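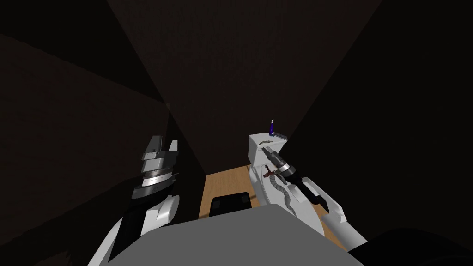

How much should we set aside for the cleaning robot before we know which one we're buying?

Kieran and I have settled on putting 420 pounds a month into the equipment pot, starting from April, and leaving it there until we have three written quotes side by side.

I know several of you were hoping for a firmer answer than that, and I did promise one in the spring, so let me tell you where we have got to. We have been looking at two-armed machines for the washrooms at Prollulau and the smaller guest house at Wollau, and the choice is wider than I expected when Bevan Ruawai first raised it over a pot of tea. Some firms will sell outright, some will only lease, and Valente (who have been very patient with my emails) will do either, with the servicing written in for the first stretch and charged by the visit after that.

Most of our planning so far has been done in simulation. It costs us 69 pounds a month for the use of the software, and for that we can put a robot with two arms and grippers into a small room with a toilet in it and see how things sit. I would urge anyone thinking along the same lines to spend a few evenings on this before talking to a salesman. You learn very quickly to ask about reach over the bowl, about how much floor the body takes up, and about what the arms have to work around when people leave bottles and bits and pieces on top of the tank. None of those questions were on my first list, which was mostly about batteries.

Prys Edwards has been through the running costs with me and thinks we should allow 200 pounds a year for spare gripper parts and another 453 for insurance. The insurance figure made me wince a little, I must say, but it does cover both houses, and the cheaper policy left out anything that happens on a wet floor — rather a large thing to leave out of a washroom policy! Training is still a gap. Conia include a day of it in their price and the others don't, so please bear that in mind when you see the quotes and theirs looks dearer.

Salvador Vieira has asked whether we might start with just the one machine and carry it between the houses in the van. I am warming to this. It would mean a ramp at Wollau and somebody free to drive on changeover days, and I would want to know what the lifting does to the warranty, but it would nearly halve what we need to find at the outset.

Quotes are due in by Friday, July 31, 2026, and I will pin copies up by the linen store as they arrive. If you have questions you'd like put to the suppliers, do let Kieran Nic Aodha or me have them before then, on paper if possible.

Prodromos Koutsoukos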